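Chapter 7
When the Map and the House Disagree

What this chapter covers
Localisation error and how it builds up
Stopping rules for indoor mobile robots
Reading a fault log
Why a test that passes may still be unsafe

Before you start, you should be able to explain odometry (Chapter 4) and describe how a robot plans a path through a known building (Chapter 6).

7.1 The Lema fault

Lema was a small wheeled robot built by a firm called Starnier to carry light items between rooms in a home. Before any machine was built, its navigation software was tried out in a simulated house. The house had bedrooms, a living room and several doorways, and each trial asked the robot to drive from a start point in one room to a goal in another. The team ran 2000 trials. In 115 of them the robot reported that it had reached its goal when it had not.

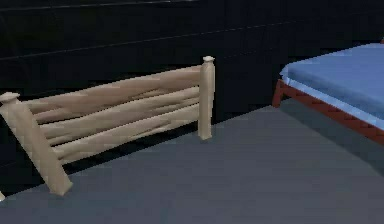 Aurora Sequeira, who led the testing, first took these for small errors of position. A robot that stops a hand's width from its goal is usually good enough for carrying a towel. When she compared the reported positions with the true ones, which a simulator can always supply, she found that in 16 trials the robot was in the wrong room altogether. It had turned beside a bed, lost track of its heading, and matched what it saw next to the wrong part of its map.

The cause was in two parts. The first was wheel slip. The simulated floor had been given low friction, and on tight turns the robot's wheels moved further than its body did. The software trusted the wheels. The second part was more serious. When the camera and the wheels disagreed, the software was meant to slow the robot and look again. A time limit of 600 milliseconds had been placed on this second look, and when the time ran out the software kept its old estimate and carried on at full speed. No warning was written to the log.

A fault of this kind is called a silent failure. The system is wrong, and it behaves just as it would if it were right.

7.2 Why doorways matter

In open floor, a robot with a poor estimate of its position has room to spare. In a doorway it has very little. A heading error of a few degrees, carried over a short distance, is enough to put a wheel against the frame. The same error may also send the robot along a wall it believes to be further off.
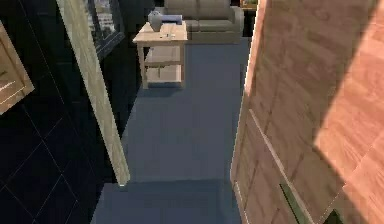

Kimutai Bakilana, who wrote the path planner, had set a safety margin on each side of the robot and reduced it near doors so that the robot could fit through. The margin was worked out from the estimated position. If the estimate was wrong, the margin was wrong by the same amount, and the planner had no means of knowing. In several trials the simulated robot struck a door frame, pushed against it until the trial ended, and was recorded as "delayed".

The word "delayed" hid the fault for most of the project. The test report counted collisions only when the contact force passed a set level, and a slow robot leaning on a frame did not reach it. Muthoni Mushi found the mistake in December while checking why some trials used so much battery charge.

Three changes were made. A failed second look now stops the robot. Any contact, however light, is logged as contact. The margin near doors grows when the position estimate is uncertain, and if the robot can no longer fit, it waits and asks for help.

Check your understanding

1. Explain why a stopped robot is not always a safe robot. Think about where it might stop.

2. The wheels report a turn of 90 degrees and the camera reports 81 degrees. What should the software do first?

3. Write a log entry for a light contact with a door frame. Include everything an engineer would need to repeat the trial.

Section 7.3 sets out the method for measuring heading error that is used in the rest of the chapter.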